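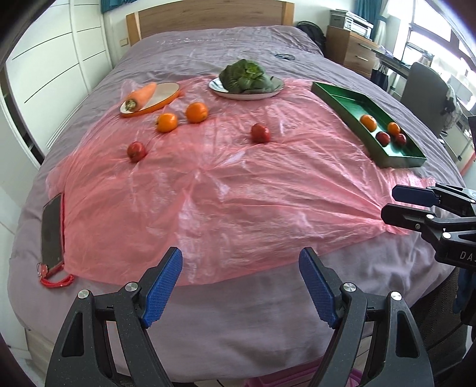 Laurinda Moreira wrote in the margin of our first draft that a sheet of plastic under a meal on a bed solves the wrong problem, because crumbs and juice leave by the edges and the edges are where the bedding is. Her comment changed the second half of this project. The report keeps the original order of work so that the change can be followed.

Serving Surfaces on Soft Furniture
Project report, Household Materials course
Orhun Keskin, Aurora Quintela
28 September 2026

1. Background

Many rented student rooms have no table. Meals and food preparation take place on the bed, usually over a towel or a plastic sheet. The housing guide for the Condport residence advises residents to "protect the mattress" and gives no further instruction. We wanted to know which arrangement of sheet, plate and tray keeps produce in place and keeps liquid off the duvet.

2. Materials

The bed was a standard single with a duvet left in its normal state, not pulled tight. The covering was a translucent pink plastic sheet laid across the middle of the bed. Produce was whole and unpeeled: carrot, tomatoes, oranges and a leafy green vegetable. The carriers were an oval plate with an orange rim, a round metal plate, and a rectangular green tray with a raised rim. Some items were placed directly on the plastic as a control.

Water was measured in a 40 ml cup. The load for the pressure test was a 600 g bag of rice, weighed on a Kekley kitchen scale borrowed from the course store.

3. Method

Three tests were run on each carrier and on the bare sheet.

Roll test. One tomato was placed at the center of the carrier. The bag of rice was set on the duvet next to the carrier and left for 10 seconds. We recorded whether the tomato stayed, moved within the carrier, or left it.

Spill test. One cup of water was poured onto the carrier from a low height. After a wait of 10 minutes the duvet was checked by hand and with a dry paper towel.

Edge test. This was added after the comment quoted at the start. The water was poured directly onto the plastic, and the duvet next to the bag position was then pressed down to give the sheet a slope toward the side of the bed.

The duvet was shaken out between runs. The plastic sheet was not ironed or flattened. An early plan to tape it at the corners was dropped after the tape marked the cover fabric.

4. Results

4.1 Roll test

On the bare sheet the tomato moved in every run. Small folds stopped it in some positions and did nothing in others, and we could not predict which. An orange behaved the same way but traveled less. The carrot did not roll when laid across the slope and did roll when laid along it.

On the oval plate the tomato moved to the rim and stayed there. On the metal plate it moved to the rim and in two runs went over. The metal plate also tipped as a unit when the load was placed close to it. The green tray held the tomato in all runs. Its longer base spans more of the duvet, so a local dip tilts it less.

4.2 Spill test

The tray held the full cup. Both plates overflowed slightly when they were not level. The overflow stayed on the plastic and collected in the folds. No water was found on the duvet after the wait.

4.3 Edge test

Water left the sheet in all but one run. The exception was a run in which a fold lay parallel to the edge and acted as a gutter. We repeated the run with a fold made on purpose by rolling the border of the sheet over a rolled hand towel. No water passed it.

5. Discussion

The sheet works as a barrier under small spills and does little to contain larger ones. Its wrinkles are useful only where they happen to face the right way. A raised border gives the same effect in a controlled form and costs one towel per side.

Rim height alone does not explain the roll results. Graça Leitão suggested at the June review that base area should be recorded as a separate variable. We did not have carriers that differed in base area and matched in rim height, so the two effects are not separated in our data.

The leafy vegetable was left out of the roll test because it does not roll. It was used in one extra spill run after rinsing, and enough water drained from it to wet the plate.

6. Recommendations

Place round produce in a rimmed tray. Keep plates for flat or cut food. Roll the border of the sheet over a towel on the side where a person will sit. Set rinsed greens on a plate, and empty the plate before moving it.

7. Further work

Sheet thickness was not varied. A cotton tablecloth over the plastic may reduce rolling and should be tested with the same load.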